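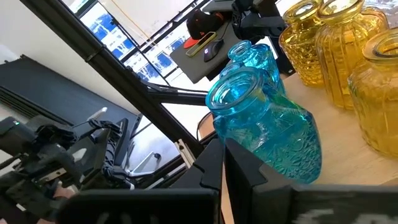
Notebook, corrections archive, Nov 22, 2024

Purpose of this run: match every published correction and right-of-reply notice in the Tremance archive to the article it amends, so the notice can be shown at the top of the article page instead of sitting on its own page where no reader will find it. Continues from the entry on the export format. Schema unchanged.

Input

Export from the old content system has 1753 notices. The article addresses cited inside them come to 2595, duplicates left in. A notice often cites the original story, the syndicated copy and a follow-up, so the second number was expected to be larger. Notices without any address in the body are kept and flagged "noaddr".

The Lindlow titles are in the same export but use a different template. Their notices put the headline of the amended story in the first line, in quotation marks, and give no link. These went through the headline matcher only. Do not run the address matcher on them; it picks up the complaints page in the footer and reports a match every time. Lost most of the morning to that.

Method

Address matcher first: strip tracking parameters, lower-case the host, follow the redirect table from the March migration, compare against the canonical address. If no hit, headline matcher: normalise quotes and dashes, drop the section label, compare to all headlines published under that title before the notice date. Ties go to manual.

The redirect table has a gap. Anything under the old investigations path was moved by hand and never logged, so the matcher sees a dead address and falls through to headlines. Headlines on investigations were frequently rewritten after publication. Result is a poor match or none. I have asked for the server logs covering the move.

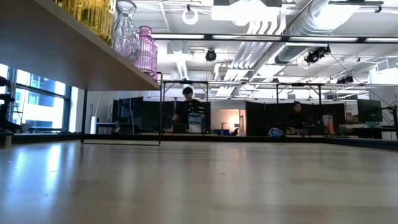 Wooden tabletop, glass vases on the shelf.

Classification

Brenda Lockwood marked up a sample independently of me, using three classes:

correction: the publisher accepts the fact was wrong and states the right one
clarification: the publisher adds context and does not accept an error
reply: text supplied by the person or organisation named in the story, published with or without comment

Disagreements were nearly all between the first two. The wording "we are happy to make clear" appears in both classes and is no use as a feature. The better signal is whether the article text was changed on or after the notice date. Version history exists for Tremance stories, so that can be checked automatically. For Lindlow there is no version history before the migration and the class has to come from reading the notice.

Replies need separate handling. Some are long, some rebut the story point by point, and a few are themselves followed by an editor's answer. The current schema treats the editor's answer as a second notice on the same article, which puts it above the reply in date order. A reader would meet the answer before the thing being answered. Added a parent field. Display order should be article note, reply, answer.

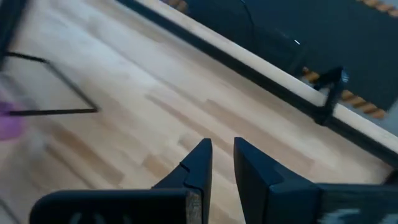 Gripper fingers, slightly open.

Failures looked at by hand

Pulled 10 unmatched notices and read them through.

Causes, most common first:

- investigations path, as above
- notice refers to a print story that was never put online
- notice amends a photo caption or a table, and the only identifying text is the page number
- notice names the reporter and the subject but not the headline (the Lindqvist inquest coverage is the worst of these; several stories on the same subject under near-identical headlines)

The print-only ones should not be forced onto a web article. Proposed status "print", listed on the corrections page by date, no article link. The caption ones could be resolved from the page scans if Wornus will release the index files along with the images. Their last delivery was images only.

Also found a notice that corrects an earlier notice. The matcher had attached it to the story, which is defensible, but the earlier wrong correction was still being displayed as current. Added a "superseded by" field and kept the old text visible with a line through to the new one. Legal may want the old text removed where the second notice followed a complaint. Not my call, raised it in the tracker.
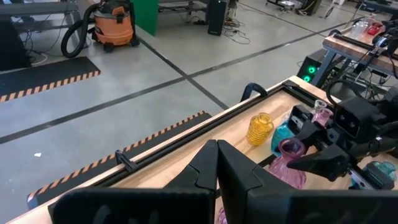 On dates: the notice date is the date the notice went up, and the complaint date is known only when the notice mentions it. I have not tried to calculate a delay between the two. Someone on the desk asked for an average response time and the data will not support it. The audience team has been told the same.

Timezone on the export is UTC, stories published in the evening are stored under the next day. The headline matcher compares dates only, so a same-day correction can appear to predate its story and get excluded. Changed the test to allow one day of overlap. Rerun picked up several that had been sitting in the unmatched file.

To do

Rerun address matcher when the logs arrive.
Brenda to mark up a second sample, replies only.
Write the parent field into the export spec before anyone builds the page template against the old one.
Ask Wornus for the index files again, in writing.
Decide what "clarification" looks like on the page. At present it has the same heading and colour as a correction and it should not.

Matcher config and both markup sheets are in the project folder under the run name. The earlier config is kept beside it, do not use it for Lindlow.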